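Desk Set-Up Assistant (casual), Nuston office
Avlow Workspaces

Posted 12th October
Job number 1538

About the work

Avlow looks after shared offices. We rent desks by the day and by the month, and our members expect that when they come in the morning the desk is clean and everything on it is in its right place. For this we are looking for a casual assistant who will join our small team at the Nuston office, second floor, entrance from the Butt Lane side.

The office has 64 desks in one large room, plus a kitchenette and two meeting rooms. You will work mostly in the large room, in the early morning before the members arrive, or in the evening after they went home. You can tell us which one you prefer and we will try to respect it.

What you will do

Wipe the desk surfaces with the cloth and spray we provide. The desks are white and every coffee ring shows on them, so please take your time with this part.
Clean the keyboards, also between the keys, using the small brush from the trolley.
Put keyboards, mice and cables back in position following the desk plan.
Empty the paper bins and bring the recycling down to the grey bins in the yard.
Collect forgotten things (chargers, mugs, glasses) and write them in the lost property book.
Tell the office manager when something is broken or missing. You do not need to repair anything yourself.

What we ask from you

You are tidy and you notice small things.
You can stand and walk for the whole shift of three hours.
You can read a simple plan in English. Your English does not have to be perfect, mine is also not.
You have the right to work here and you are at least 18 years old.
Experience in cleaning, hotels or offices is welcome but it is not necessary. We show you everything in the first week, and this week is paid the same as all others.

What we offer

A regular roster, given to you 2 weeks in advance.
Paid break, with tea and coffee from the kitchenette.
Gloves, apron and all cleaning materials.
A locker with your own key.
The possibility to move to a permanent part-time position after July, when we open more desks in the Sondunard building. I can not promise this to everybody, but we would like to fill those places with people we already know.

A desk with its keyboard

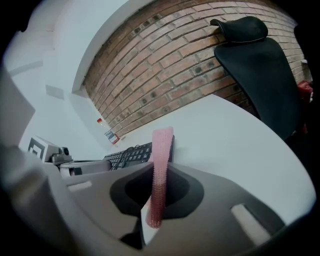

How to apply

Please send a short letter and your resumé, in one file if possible, to the Nuston office or leave it at the front counter in an envelope marked with the job number. In the letter we would like to read:

which hours you can work, morning or evening
from which date you are available
the name and phone number of one person who has worked with you

A photograph is not needed. If you do not have a resumé, write us instead what kind of work you have done until now, also unpaid work at home or for neighbours.

We will invite suitable people for a short visit. It includes a talk and a practical trial in which you set up one row of desks together with a colleague. The trial is paid as one hour.

For questions please call the office and ask for extension 1012, or ask at the counter for Ehsan Gondal, Office Manager. If I am on the floor I may not hear the phone, so kindly leave a message with your name and I will call you back.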